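2022년 12월 21일
손잡이 그리퍼 만들기, 그동안 밀린 일기

며칠을 또 그냥 넘겼다. 쓸 게 없어서는 아니고 밤마다 나사를 조이다가 그대로 잠들어 버려서. 3월에 처음 도면을 그릴 때만 해도 여름이면 끝날 줄 알았는데 벌써 동지 무렵이다. 그래도 요즘은 집에 들어오면 제일 먼저 부품 상자부터 열어 보게 되니, 이만하면 꽤 즐거운 취미라고 해도 되겠지.

낮에는 Custell에서 주문한 스프링이 왔다. 길이가 80밀리라고 해서 샀는데 손가락 뿌리 쪽에 넣어 보니 살짝 뻑뻑하다. 예전 것은 너무 헐렁해서 방아쇠를 놓아도 손가락이 한 박자 늦게 벌어졌으니까, 차라리 뻑뻑한 쪽이 낫다 싶어 그냥 쓰기로 했다. 쓰다 보면 조금은 풀리겠지 하는 마음도 있고. 모터는 Herrero 것을 그대로 두었다. 소리가 좀 앵앵거려서 바꿀까 몇 번이나 장바구니에 담았다가 뺐다.

손가락은 이번에도 노란색으로 뽑았다. 검은 필라멘트가 반 통이나 남아 있는데도 자꾸 노란색에 손이 간다. 가운데에 타원형 구멍을 낸 건 잘한 것 같다. 가벼워졌고, 무엇보다 보기에 예쁘다(이게 제일 중요하다!). 출력할 때 바닥 모서리가 들뜨는 문제는 속도를 초당 200밀리에서 한참 낮추고 나서야 잡혔다. 성질 급한 나한테는 참 고역이었다.

제어 프로그램은 Didero를 쓰고 있는데, 기록이 자꾸 592번째 줄에서 멈춘다. 어제도 그랬고 그제도 그랬다. 설정 파일을 처음부터 다시 읽어 봤더니 저장 한도가 최대 200메가로 묶여 있었다. 그걸 풀어 주면 될 것 같기도 하고, 아닌 것 같기도 하고. 머리가 맑을 때 다시 보려고 쪽지에 적어 모니터 옆에 붙여 두었다.

저녁엔 작업을 전부 침실로 옮겼다. 책상에서는 팔을 제대로 뻗을 수가 없어서 늘 답답했는데, 침대 위에 긴 회색 판을 눕혀 놓으니 제법 작업대 같다. 복 자가 잔뜩 찍힌 시트 위라 괜히 운도 좋을 것 같고. 잠옷 차림에 마스크까지 쓰고 이러고 있으니 엄마가 보셨으면 분명 한 말씀 하셨을 거다.

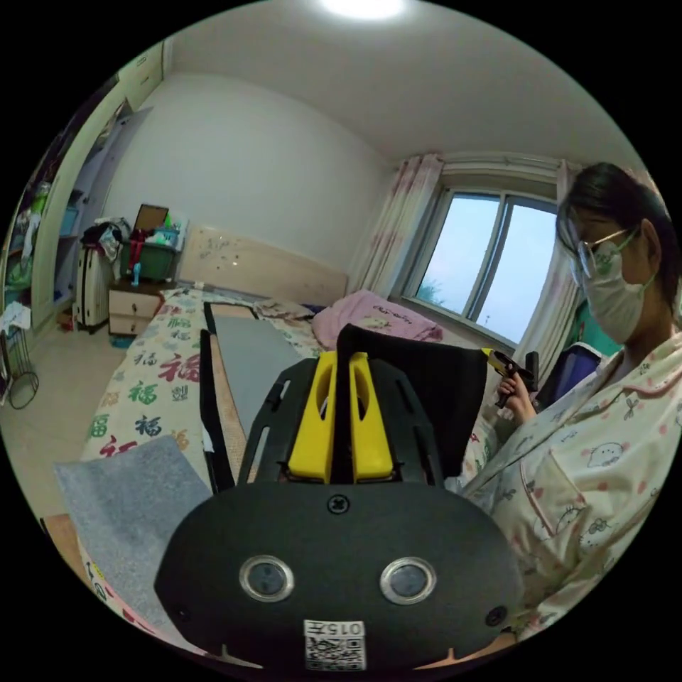
내일 할 일
Ernlow에 나사를 더 주문할 것. 지난번처럼 배송비 아낀다고 미루지 말기. 손가락 사이 간격을 자로 다시 재고, 좌우가 어긋나 있으면 받침 구멍을 조금 갈아 내기. 기록 한도도 풀어 보고, 그래도 멈추면 그때는 정말 처음부터 다시 깔아야지.

그리고 자기 전에 시트 위에 나사 떨어진 것 없는지 꼭 더듬어 볼 것. 저번에 등에 박힐 뻔했다. 팥죽은 내일 데워 먹기로 하고 오늘은 이만 자야겠다.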